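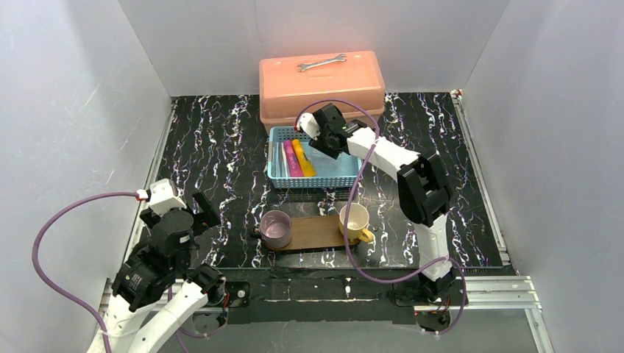
Talavera bench cell

The Talavera bench cell (also Talavera cell, or just "the Talavera") is a two-arm tabletop robot cell kept at the Riltby workshop in Burnton. Used for handling small household goods: cups, baskets, tubes, boxes, hand tools. Two arms of the same pattern, one at each front corner, each with a two-finger gripper and its own wrist camera. A third camera is fixed to the cell. First built by Eirini Kokkinos, looked after since then mostly by Ketsara Prasertsri, who also wrote the service notes most of this article is taken from.

Layout

Black work surface with a marble pattern, white panels on three sides, front left open. The arms sit on the front side, bases low, tied to aluminum rail. Servo motors at the joints, bolted straight to the white links. No covers over the motors, so labels and screws can be read without taking anything apart.

The white panels angle in toward the back. They are there to keep the background plain for the cameras and to stop things rolling off. They get scuffed. Scuffs are left alone unless a camera check picks one up as an edge.

The surface was a compromise. Glossy, throws back the overhead light, and a wrist camera looking down gets a pale patch somewhere near the middle of its view. A matte sheet was tried at Clanddale, on the sister cell, and marked so badly within a month it was taken off again. Talavera kept the gloss.

Cabling

Each arm has a purple cable run out to the gripper end, left in a loose loop. The loop has to be long enough for the forearm to reach the back of the surface with the wrist turned fully over, and short enough that it does not sweep cups off the front. Hard to get both. The notes say to set the loop with the arm at full reach first, tie it at the base, then fold the arm up and look at where the slack lands. If it lands on the work surface, shorten it a little and go around again.

Most faults on the cell are cable faults. Usual signs:

One joint drops out and comes back when the arm is folded.
Wrist picture freezes but the arm keeps moving.
Gripper closes late.

First thing to do in all three cases is power down and reseat the connector at the gripper, then the one at the base. Swapping a motor before doing this has wasted several afternoons.

Grippers

Two black fingers per gripper, angled faces. Wear shows up first as gray rubbed patches along the top edge and at the tip. Cosmetic for a long time. Fingers are changed when the tips no longer meet evenly on a thin item. The test piece is a strip of card: close on it, pull gently, turn it over and pull again. If it slips on one side only, the finger on that side is worn or its screws have backed out, and the screws should be checked before reaching for a new finger.
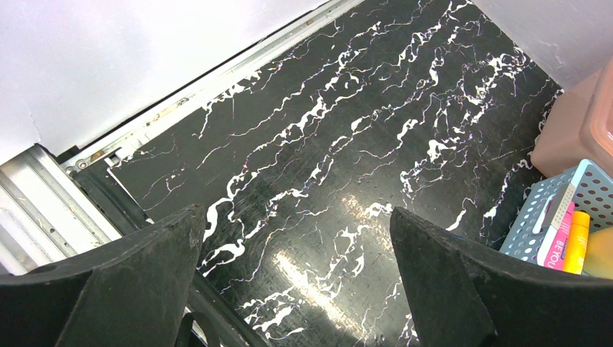
Fingers are always changed in pairs. A new one against an old one closes off center and the home position then has to be set twice. After a change the open width is set again from the control desk, and both wrist cameras are checked to see that the fingertips come up in the lower part of the view where they should be. A camera bumped during the job is the commonest reason for a bad first run.

Setting up for a run

Order used at Riltby, from the notes:

1. Surface wiped, dry cloth first. Grit scratches the gloss.
2. Rail wiped or brushed out. Dust and crumbs collect in the grooves and get dragged back up onto the surface by sleeves.
3. Arms powered one at a time, left then right, from the folded position.
4. Home positions checked by eye against the marks on the base.
5. Fixed camera view compared with the saved one.
6. Open and close each gripper empty.
7. Objects put out last.

Objects come from a stock shelf and are moved about between runs. Light blue perforated basket, tubes, markers, boxes with lids, mugs and so on. The basket is a nuisance in one respect, a finger tip can catch in the holes of the wall. If that happens the arm is stopped and the gripper opened from the desk, the basket is never pulled off by hand while the motors are live.

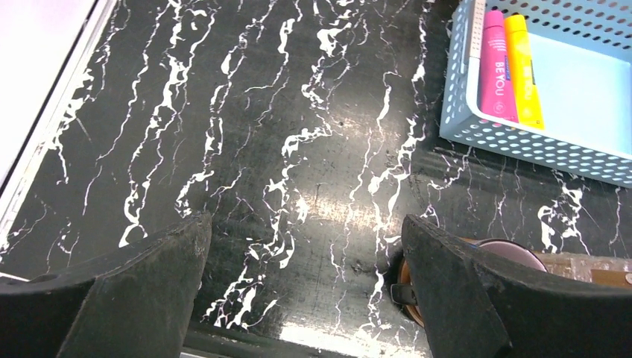 Clear or wrapped items go out only when asked for in the run sheet. They read poorly from the wrist and take up time.

Lighting

Overhead only. Side lamps were used early on and gave two glare patches in place of one. Window blind stays down from 2 p.m. onward in the summer months.

Maintenance

Light service every 100 runs: fingers, gripper screws, connectors, camera mounts. Full service at longer gaps, with the arms unbolted from the rail and the elbow joints checked for play. Elbow play is felt with the power off, hand on the forearm, gentle push up and down. Any click and the joint comes apart. The log held 1,132 runs at the August full service, when the right elbow motor was replaced and both cables renewed. The left elbow is orignal.

Full service takes 14 hours if parts are on hand, including the camera checks afterward. Skipping the checks is not allowed under the Riltby rules, though the early log has gaps.

Known problems

Right arm drifts slightly low when warm. Not fixed. Worked around by homing again at the lunch break.
Screws at the left gripper bracket back out. Thread lock helped but did not cure it.
Base bolts on the extrusion need a long hex key, the short one rounds the heads. At least one head is allready rounded.

See also

Clanddale cell
Wrist camera alignment
Riltby run sheets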